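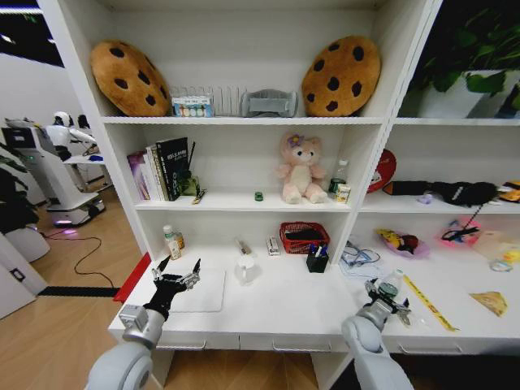

jericho_e
Anybody running a trickle charger on a car that sits all week? Mine's an old hatchback and I got a Joter charger for it in August 2019. Right now the manual is in with a row of books on my shelf, next to the little potted plant, and I've read it twice! It says unhook the negative first. My neighbor says leave both on.

tumaini45
Leave both on. I've done it that way for 8 winters, zero trouble.

NyagaL
Depends on the car, Tumaini. Mine threw a dash light and the shop wanted 200 to clear it. I'd follow the manual.

tumaini45
Sounds like a shop that likes money lol

Nantana S
What's it reading after a night off the charger? If it drops under 12.4 I'd quit fussing with chargers and get a new battery (I went with a Sornex, pretty happy so far).

jericho_e
12.5 this morning. So maybe it's fine? I'll try it with the negative off and check again in September.

NyagaL
Good plan. Clean the posts while you're in there.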